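# Chapter 6
# Marks and Labels in the Storeroom

## 6.1 Scope of the chapter

Chapter 5 dealt with where goods are kept. The present chapter deals with how a single item is told apart from another item of the same type. The two subjects are often mixed up in practice. A shelf address says where an item should be, and an item mark says which item it is. A record system needs both, and they should be stored in separate fields.

The following terms are used throughout:

- **Mark**: any sign fixed to an item or made in its surface.
- **Label**: a mark printed on a separate piece of material and then attached.
- **Serial**: the part of a mark that differs from one item to the next.
- **Register**: the list that ties each serial to a description, a date of entry and a keeper.

Marks made in the surface (stamped, etched or engraved) are treated in Section 6.4. Sections 6.2 and 6.3 are limited to labels.

## 6.2 Choosing the form of the serial

The plainest serial is a running number of fixed length. Three digits allow 1,000 serials if 000 is used, and 999 if it is left out. Leading zeros must be printed on the label and kept in the register. Where the register is held in a spreadsheet, the column should be set to text before the first entry is made – otherwise 088 will be stored as 88, and a search for the printed form will return nothing.

Serials should not carry meaning. The stores at Lokau, described in Case 6A, first used a letter for the department and a number for the year of purchase. When two departments were merged, 809 labels had to be replaced. Dalen's rule, named for Gunnel Dalen, who drew up the second Lokau register, is that a serial should contain no fact that can change during the life of the item.

Many labels now carry the serial twice, once in a machine-readable code and once in plain characters. The plain characters are kept so that the item can still be entered by hand when the code is scratched or a reader is not available.
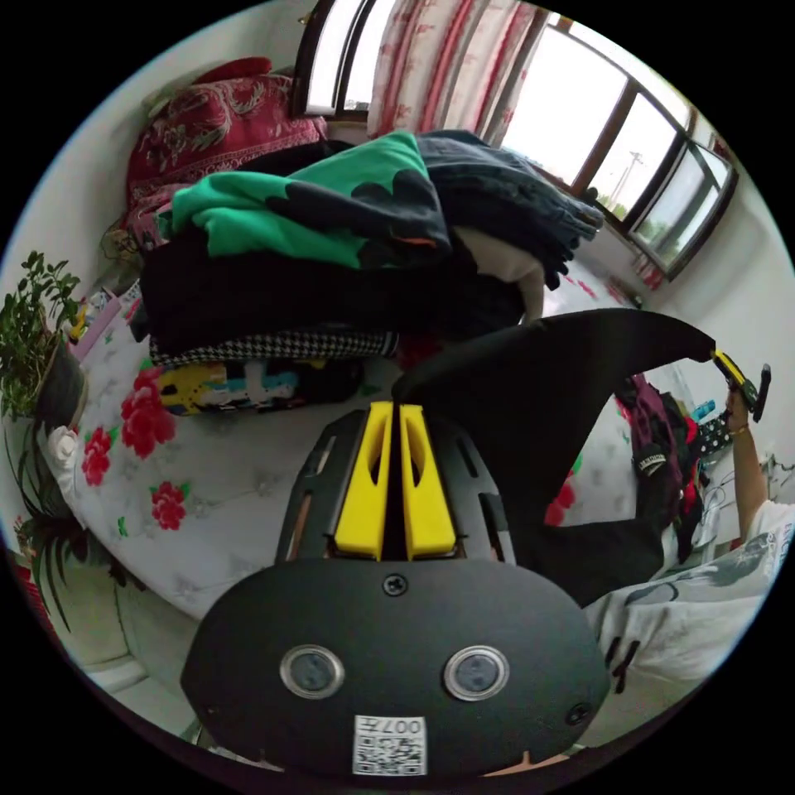 **Figure 6.1** Small white label with a QR code and the characters "007", placed at the bottom edge of a black plate. The characters appear upside down from this side.

The code and the plain characters need not hold the same string. A code may hold a longer string, of which the printed serial is only the last part. In that case the register must list both, and the rule for getting one from the other must be written on its first page.

## 6.3 Placing the label

The position of a label is fixed once for each type of item and written into the register. Four points are checked:

1. The surface is flat, or curved in one direction only.
2. The label does not cover a screw, vent, window or seam.
3. The label can be read without taking the item apart.
4. The reading direction is stated.

The fourth point is the one most often left out. A QR code can be read at any angle, but plain characters cannot always be. A serial such as 609 becomes 609 again when turned through a half circle, while 809 becomes 608. Mwakyusa's stock count at the Kirui depot lists such pairs in full (Table 6.2). The usual remedy is a line under the digits, or a fixed letter in front of them.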